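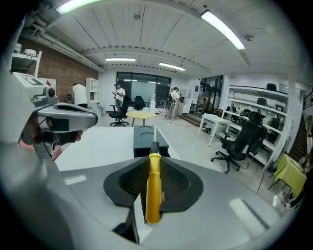 Ticket 214
Property: Vakodberg Preserve, Tenach Parks District
Subject: Trail counter at north boardwalk reporting no visitors
Priority: Normal
Assigned to: Tarek Ghanem, Facilities
Status: Closed

Reported problem
The visitor counter at the north entrance to the boardwalk has sent readings of zero for seven consecutive days. The counter at the Ait Ali picnic area, installed under the same contract in October, continues to report normally. Staff at the front desk confirm that the boardwalk has been open and in regular use during this period. The monthly attendance report to the county cannot be completed until the figures are corrected or the gap is noted.

Entry 1
The counter was checked through the Flirer web page. The unit is online and sends its daily message on schedule. Battery level is shown as good. The count field is zero for each day. A remote restart was sent and accepted. No change in the readings.

Entry 2
Site visit. The post is upright and the housing is locked. No damage from weather or vehicles was noted. Staff walked past the sensor 30 times at a normal pace, in both directions. The unit recorded none of these passes. The lens was wiped with a dry cloth and the test was repeated with the same result.

Entry 3
The settings for both counters were compared. The picnic area unit is set to "path, two-way." The boardwalk unit is set to "road, vehicles only." According to the change history, the setting was altered on the same day that the parking lot counter was added to the account. It appears that the change meant for the parking lot was applied to the boardwalk by mistake – the two units are next to each other in the list and both had the default name "Counter North."

Entry 4
The boardwalk unit was returned to "path, two-way" and the parking lot unit was set to "road, vehicles only." Both were renamed by location. A second walking test was carried out at the boardwalk. Of 30 passes, 27 were recorded. The three missed passes were made by two staff members walking side by side, and the manual states that such pairs may be counted as one person. This is acceptable for reporting purposes.

Resolution
Wrong setting corrected. No parts were replaced. Counts for the affected days cannot be recovered and shall be entered in the attendance report as "not available." They are not to be entered as zero. Parking lot figures for the same period are also to be left out.

Follow-up
Permission to change counter settings is now limited to Facilities. Other departments may view and download counts as before. Requests for changes should be sent through the ticket system with the full location name of the unit.

Closed by T. Ghanem, December 1, 2024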